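Von: Čestmír Vaněk
An: Liste Bodenbeläge und Markierung
Datum: 31.1.25
Betreff: Re: Kleberückstände nach Abzug von Markierungsband

Bello Afolabi schrieb:
> Wir haben in der Halle Munatberg nach 26 Tagen das Band abgezogen.
> An den Kreuzungen bleibt Kleber stehen, auf den geraden
> Strecken nicht. Liegt das am Band oder am Untergrund?

Hallo Bello,

vermutlich weder noch. An den Kreuzungen liegt das Band doppelt. Wer die obere Lage zuerst und in einem Zug abzieht, reißt die untere schräg mit, und der Kleber schert ab. Reihenfolge also: obere Lage an der Kreuzung beidseitig einschneiden, Reststück abheben, dann die untere Lage flach zurückziehen.

Raster mit blauem Band, Tischfläche:
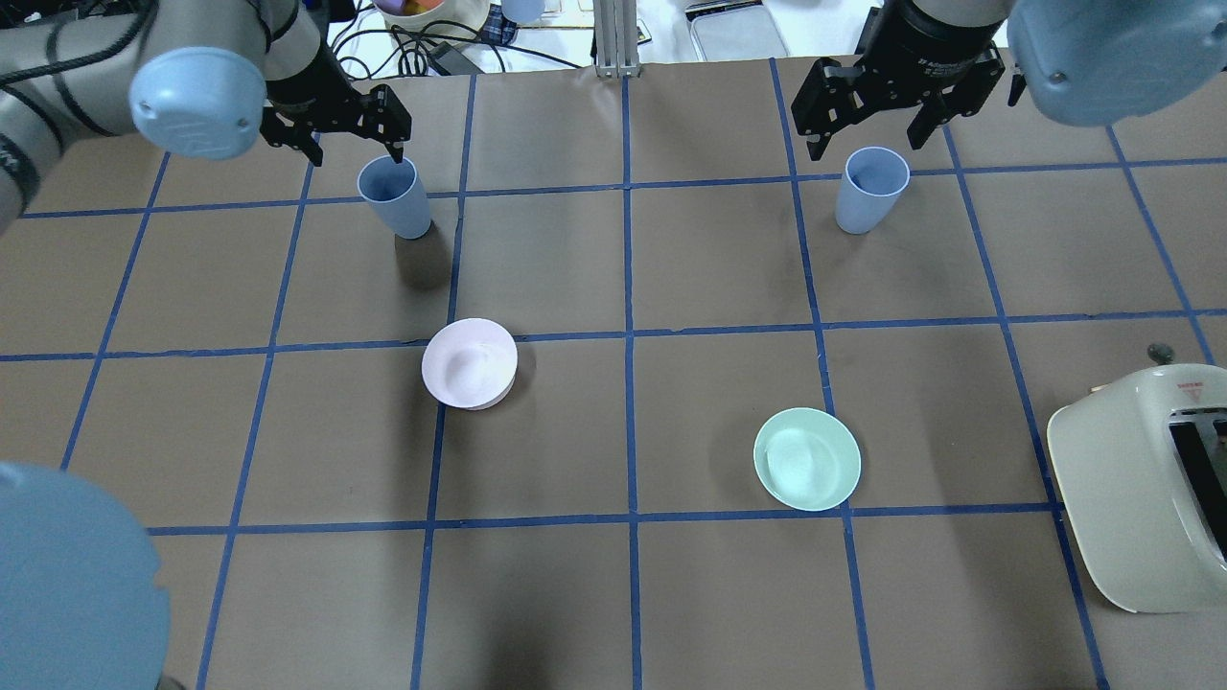
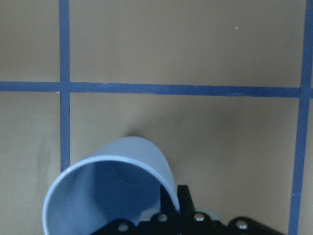
Zur Temperatur: Unter 18 Grad wird der Kleber bei uns spröde und bleibt in Inseln stehen. In Prastow haben wir deshalb vor dem Abzug durchgeheizt. Bei 900 m Band blieben danach nur Reste an zwei Toren, wo Stapler drüberfahren. Die gingen mit Orangenöl und Kunststoffspachtel weg. Kein Aceton auf PU-Versiegelung, das wird matt.

Offen ist für mich noch, welche Versiegelung in Munatberg liegt und ob vor dem Kleben entfettet wurde. Danjuma Sani müsste das Abnahmeprotokoll haben. Im Februar kleben wir in Prastow neu, dann auf Stoß statt überlappend. Messwerte schicke ich an die Liste.

Gruß
Čestmír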